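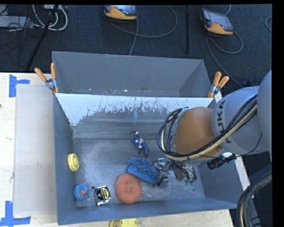 Slide 1. The picking cell, two bins clamped together, gripper down by the blue brush.

Speaker notes, January 14, 2019. Leave the opening slide up while people find their seats, and start slowly, the room at Ranier is long and the back rows take a while to settle.

Good morning, and thank you for coming out so early. I'm going to talk for a bit under an hour about the software that decides where the gripper goes, and I'd like to keep this picture up for longer than a title slide usually gets, as I'll keep coming back to it. There's a KUKA arm, there's a bin with half a dozen things in it, and there's a second bin behind. What I want to talk about is everything that has to be decided between a camera seeing that bin and the fingers closing on something.

(Point at the brush.) Let me begin with the brush, because I'm fond of it. It's thick with shaggy bristles above a smoother base, and a depth camera has a dreadful time with shagginess. The surface you get back is a sort of fog with holes in it. Our first segmenter, the one in the old Nikora package, would happily cut a thing like that into three or four pieces and offer each one to the planner as a separate object. Then look at the scrubbing pad, which is touching the brush. Different colour, different texture, and you and I would never mix them up, but to something that works mainly from shape they can run together into one long lump. So the same corner of the bin can be split too much and joined too much, and moving the threshold only swaps one mistake for the other. We spent most of July learning that, and I'm sorry to say we learned it twice.

(Next slide: the pipeline diagram. Don't read out the boxes.)

What we have now is called Frei, and it's made of three processes that talk to each other over a message bus. Perception gives out masks, each with a score. The grasp sampler takes the masks and the depth and proposes grasps, 375 of them per cycle by default. The planner throws most of those away. People often ask why we don't sample more, and we did try 2,000 for a while. The best grasp in the list was hardly any better, and the planner spent so long checking collisions that the arm stood waiting for it.

Now the walls. Please look at the walls of that front bin, scuffed and streaky, with a bright white band across the back one. Metal like that is a nuisance twice over. The depth comes back noisy, so the planner sees little phantom lumps hanging off the wall and refuses perfectly good grasps. And the colour network, if you haven't trained it on such things, likes to call a bright patch an object. Our answer is quite old-fashioned. We fit a model of the bin to the rim, which is the part we can see most reliably, and anything within 7 millimetres of a modelled wall is treated as wall. The cost is that thin things lying flat against the side can vanish. Something like the pale yellow round object leaning on the left wall is the sort of case I worry about, and I'll show the recovery step for it later on.

(Pause here for a sip of water. Somebody usually asks about the clamps.)

The orange-handled clamps matter to the software as well. They sit where the two bins meet, and their handles stick up into the space the arm would like to pass through. For an embarrassingly long time they weren't in our collision model at all — the model came from the bin drawings, and the drawings had no clamps. They're in now, as two plain boxes, a bit larger than life. If you take one small thing home with you, go and look at your own cell and compare it with what your planner believes is there.

The cables are harder. You can see how the bundle runs along the arm and loops round the joint. We don't model the bundle properly, and I don't know many groups that do. What we have is a penalty on wrist rotation, so that of two grasps with similar scores the planner takes the one that twists the arm less. It's crude and I'm rather attached to it.

(Next slide: the replay tool, Ronard. Run the recorded clip, not the live one.)

Ronard is the tool I'd have liked to have on the first day. Every cycle is logged with the images, the masks, all the proposed grasps and the reason each was turned down, and you can step back through it at your desk. We keep a set of 78 awkward cycles that every change has to be replayed against before it's merged. A change that mends the brushes and breaks the tape measures shows up before lunch.

(If time is short, skip the timing charts and go straight to the recovery step. Questions after that, and go back to slide 1 while taking them.)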